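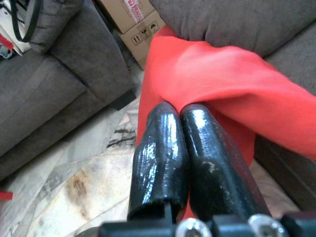

How long does the Girkik wool wash last?
One bottle gets most households through nine months of hand washing, a little less if you knit as much as we do!

We love this stuff. It rinses out fast, smells faintly of cedar, and leaves merino so soft (even the scratchy old sweaters come around). Use a capful per basin of cool water, soak, squeeze gently and dry flat.

Bottle size: 800 ml
Scents: Bouvier cedar, Murach plain
New in March: refill pouches, 4 to a box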